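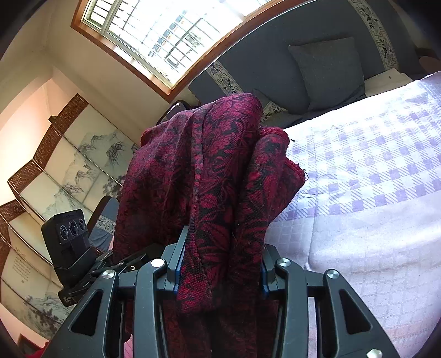
Samau Textile Reuse – progress report to the Endico fund
Prepared by Dimas Nair, workroom coordinator
27/12/2024

Period covered

This report covers the work done since the first payment arrived in September. It deals with the sorting and repair of donated household cloth, the state of the workroom, and spending. The figures for the clothing line will come separately from Vilém Vondráček, who keeps that budget.

Sorting

Most of what came in this period was furnishing cloth: curtains, throws, cushion covers and table covers, plus a good deal of cut yardage from a closed shop on Bhutto Street. We had planned to sort by fiber first and by size second. After two weeks we changed this. Fiber labels are missing on most older pieces, and the sorting table kept filling up with cloth waiting for a decision. We now sort by weight of cloth, then by condition, and check fiber only when a piece is going to be washed.

The patterned pieces take longer than the plain ones. The crimson and black cloth with the woven leaf and scroll design is typical of the group. The pattern is dense and still strong in color, and the cloth is worth keeping in large pieces. The edges are the problem. On that cloth the overlocking is bright red, and there are dark frayed threads at one corner. Where we find this, we trim the loose threads, restitch the corner and leave the rest of the edge alone. Replacing a whole edge is only done if the stitching has come away for more than the length of a hand.

Dark grounds also hide wear. A black ground can look sound on the table and show thin spots when held up to the window, so every dark piece now gets checked against the light before it is graded.

Repair

The repair bench has been running since the second month. Seams are the largest part of the work, followed by hems. We are short of red and dark red thread. The shade supplied by Rikis was too orange when it was tried on an offcut, and the remaining spools have been kept for work that will not show. A better match has been ordered in a small quantity.

Pieces that cannot be repaired whole are cut down for cushion fronts and bags. With large patterns we lose more cloth this way, as the cutter has to place the motif. We have not found a good answer to this yet.

Workroom

The second shelving unit is up. Folded cloth is stored flat, with heavy pieces at the bottom. The folds were leaving hard creases in the thicker weaves, so these are being moved to rolls as tubes become available. We have 9 tubes and need more.

The window on the yard side still leaks in heavy rain. Nothing is stored on that side. The landlord has been told twice, and a repair is promised for the new year.

Spending

Spending is within the agreed budget on every line except thread and notions, which is over by 5 percent. The cause is the thread order described under Repair. We ask to move 100 from the transport line to cover it – transport has been underspent because two donors delivered their own cloth.

Next period

We will finish grading the furnishing cloth, start the first run of cushion fronts, and put the repair instructions into a short written sheet for new helpers. A draft of the sheet exists and Vilém has a copy. Please send any questions about the transfer between budget lines before the next payment is made.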